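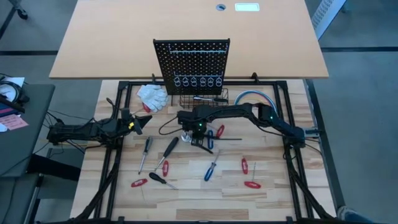 Chapter 4
Gathering Demonstrations

Most books on robot learning reach the subject of data somewhere around the appendix. By then the reader has met a dozen network diagrams and formed the impression that examples arrive by pipe, like water. We have put the matter in Chapter 4, ahead of the networks, because that is the order in which it will ruin your schedule.

A demonstration, for our purposes, is one complete run of a task performed by a person through the robot's own arms, with every joint position and every camera view stored along the way. The person is called the operator. The run is called an episode. The learning system will later be asked to look at the camera views and produce the arm motions, having seen how the operator did it. It will copy the good habits and the bad ones with equal devotion.

Consider a task that sounds too dull for a textbook: tidying a workbench. Screwdrivers and hex keys lie about at odd angles, there is a pegboard with hooks at the back, and there are two arms to do the work. A child could be told to "put the tools away" and would need no further instruction, though perhaps some bribery. Before recording a single episode, you will have to settle a surprising number of questions. Which tools go on hooks, and which in a basket? Does the order matter? May one arm pass a tool to the other? If a hex key is dropped, does the operator pick it up and carry on, or is the episode thrown out?

Rizal Santoso ran the first bench-tidying collection at Drostside and left the last question open, on the theory that operators were sensible people. They were. Each of them sensibly did something different. The day shift recovered every dropped tool, the evening shift stopped and started over, and the trained policy learned to drop a screwdriver and then wait, with great patience, for someone to end the episode. The set held 950 episodes. They are still used at Drostside, mainly in talks.

4.1 What this chapter covers

We begin with the written protocol, a page or two that tells operators what counts as a finished episode and what to do when things go wrong. Section 4.3 deals with resets, meaning the business of messing up the bench again between runs. Resets take longer than newcomers expect and are done worse than anyone admits. People asked to scatter tools at random will, by mid-afternoon, be scattering them in the same comfortable arrangement, handles toward themselves.

Section 4.4 turns to variety. Tools with different handles, tips pointing in different directions, a pair of gloves left where they get in the way: all of these belong in the training set if they will turn up in use. Section 4.5 covers review, where somebody watches the episodes back and marks the bad ones. Students often ask whether this step can be skipped. It can, and the results are discussed in Chapter 9 under "Failure."

4.2 Before you record

Choose one task and write it down in a single sentence. Give the sentence to a colleague who has not seen your bench, and ask them to perform the task by hand while you keep quiet. Keeping quiet is the hard part. Christos Kokkinos used to make his students at Flernley do this 3 times with 3 different colleagues before he would unlock the arms, and the protocols that came out were longer, uglier and far more useful than the ones that went in.

Next, record 31 practice episodes and plan to delete them all. Operators need the time to get used to the delay between their hands and the grippers, and you need it to discover which camera has been facing the wrong way. Number the episodes anyway, and keep the operator's notes even after the recordings are gone. The first proper episode gets its own folder and starts again from one.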